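Minutes – Lisau Clothing and Toy Swap, planning meeting
May 6, 2026, back room at Tovar Hall

**Present:** Jaqueline Beltrán (chair), Clive Hebden, Teodor Krawczyk, Aurelio Manríquez (minutes)
**Apologies:** Melquiades Nava

**1. Minutes of the last meeting**

Agreed, with one correction. The shelving in the storeroom was paid for by Korkum, not lent by them. Clive will change the file copy.

**2. Storeroom**

Teodor reported that the left-hand shelves are now labeled by size, baby to age 11. The right-hand shelves are still mixed and hold bedding, coats and whatever came in after Easter. He asked that people stop leaving bags on the floor in front of the fuse box. Jaqueline will put up a sign.

The door still sticks. Clive has planed the bottom edge once and would like to wait for dry weather before taking off any more.

**3. Bins**

Teodor has priced clear lidded bins from Avamance. A set of 20 would cover both sides of the storeroom. Clive thought cardboard boxes had served well enough. Jaqueline said the boxes on the bottom shelf had gone soft over the winter and two had split when lifted. After some discussion it was agreed to buy the 20 bins, use them on the lower shelves first, and keep the sound boxes for the top.

*Action: Teodor to order. Clive to flatten and recycle the split boxes.*

**4. Washing**

Melquiades sent a note. He can go on taking two loads a week until the end of the school year but not over the summer. He asks that fleece and anything dark red or navy be bagged apart from the light things, as a load of pillowcases came back pink in the spring. Agreed. Aurelio offered to take the summer loads if someone else can collect from the hall.

Jaqueline asked whether donors could be told to wash items before bringing them. This is already on the poster, but in small type. Aurelio will make it bigger.

**5. Sorting**

Most of the time was spent on this item. Bags are coming in with clothes, bedding and toys all together, and at the last two sessions the sorting ran over. Jaqueline proposed that each bag be tipped out on the table and split into three piles before anything is folded: clothes, household fabric, and toys. Sizes to be done afterward, by one person only. Clive was worried about table space. Teodor said the second folding table could come out of the hall cupboard if the chairs were stacked first. 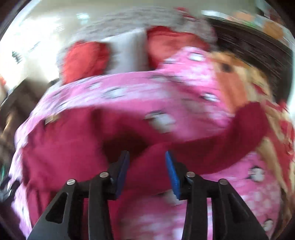 Which pile do dolls go in when they arrive in a bag of clothes? Toys, along with any doll clothes, which should be put in a small bag and tied to the doll so they don't end up with the baby things.

Printed cotton with cartoon or polka-dot patterns was also raised. Pieces big enough to be bedding go to household fabric. If it has a neck or sleeves it is clothing. Anything that can't be told apart after a quick look goes in the crate under the window, and Jaqueline will decide.

Single socks: Clive wants to keep them for another session. Teodor does not. Left as it is for now.

*Action: Teodor and Aurelio to set up both tables before the next session. Aurelio to print the three pile labels.*

**6. September swap**

The hall is free for the September date. Doors will open at 11 and close at 3, with setting up from the evening before. Jaqueline would like coats on rails this time. Clive has 2 rails in his garage, one missing a wheel. Toys to be near the entrance, so that families with strollers don't have to go the full length of the room.

The limit on items per family was discussed and not settled – to come back at the next meeting when Melquiades is present.

**7. Any other business**

The hall has asked for the kitchen key back. Aurelio has it and will return it.

Clive asked for a second pair of good scissors for the sorting table. Agreed.

Date of next meeting to be set by email.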